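Print this chapter | E-mail this chapter | 3 comments | 16 shares

Chapter 11
Packaging and the Movement of Goods

Almost everything bought in a shop has spent part of its life inside something else. A bag of flour reaches the kitchen in paper, but it reached the shop in a carton, and the carton reached the depot on a pallet with many others. Economists and geographers have often passed over these outer layers, although they affect the price of goods, the distance over which they can be sold and the amount of waste a household produces.

This chapter considers packaging as part of the wider system of trade. It builds on the account of ports and depots in the previous chapter, and students should be familiar with the terms "unit load" and "return journey" before going further.
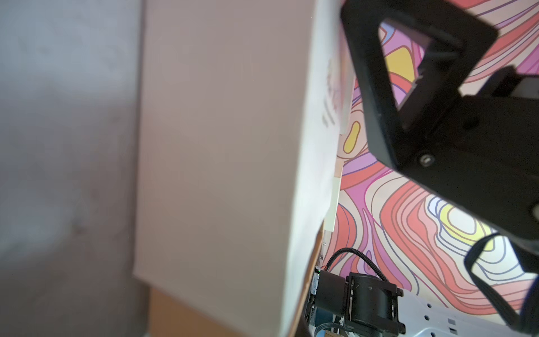 Clarnon, 2022-05-23

The town of Clarnon provides the main case study. Its largest employer, Kamolex, packs dried foods for sale at home and abroad. Until recently the firm ordered its cartons in 16 sizes. A review carried out with its supplier, Sandhu, reduced this to 11. Fewer sizes meant simpler ordering and less storage space – but some products now travelled in boxes larger than they needed, and the cost of carrying empty space had to be set against the savings.

The second case study, Darkitz, is a market town 200 kilometres inland. Goods arrive there by road, and vehicles commonly leave with little to carry. Local traders have proposed that used cartons be flattened and sent back on the return journey. The district plan, which runs to 2043, supports the proposal in principle but sets aside no land for sorting.

By the end of the chapter, students should be able to:

- distinguish between primary, secondary and transit packaging;
- explain how the size of a carton affects the cost of transport;
- compare the arguments for reuse and for recycling in the two towns.

11.1 Three layers of packaging

Primary packaging is the layer in direct contact with the product. It protects the contents and usually carries the information required by law.

Contact the publisher | Copyright notice | Back to top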